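Desktop computer teardown

A teardown is the taking apart of a desktop computer into the pieces it was sold as, usually in order to repair it, sell what is left of it, or satisfy a curiosity that the warranty was written to discourage. The word covers everything from removing one side panel to reducing the machine to a bare metal box and a saucer of screws, at least one of which will fit nothing.

Position

Most tower cases are opened lying on their side, with the removable panel facing up. In this position the motherboard is flat, gravity holds loose parts where they are, and a dropped screw falls into the computer instead of onto the floor, where it might have been found. Older manuals recommend a clean table with good light. Repair shops prefer a metal bench, which does not mind being scratched.

Order of work

The usual order begins with the power cord, a step so obvious that every manual prints it in bold. The side panel follows, then any expansion cards, the drives, the memory and the processor cooler. The processor comes out once its retention lever has been raised, and the empty socket is from then on the most delicate thing in the room. In sockets of the kind with contact pins in the base, a bent pin can end the career of an otherwise healthy board.

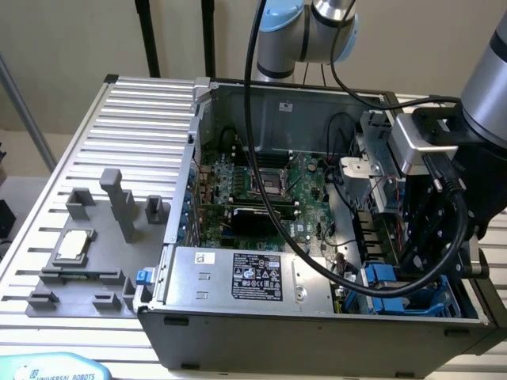

The power supply is commonly left until late, as its cables reach into every corner of the case and have often been tied there by someone with strong feelings about tidiness. It is removed whole and is not opened. The capacitors inside can hold a charge after the cord is pulled, and the label, which lists voltages and approvals in type suited to ants, is as far as the amateur is expected to read.

Office machines from large makers add latches and brackets of their own design. These are often brightly colored to show that they may be moved by hand, though in which direction is left to the reader.

Time and disputes

Joana Esteves, in her bench guide for the Tevgate repair school, allows 21 minutes for a full teardown and 90 for putting everything back, a ratio few of her students have disputed. Mohcine Kettani, writing in the Mellor newsletter, held that the second figure assumed the screws had been sorted. His own method used an egg carton with 10 cups, labeled in pencil. Esteves replied that she had tried egg cartons and had once closed the lid and turned one over.

See also: Cable management; Thermal paste; Screws, leftover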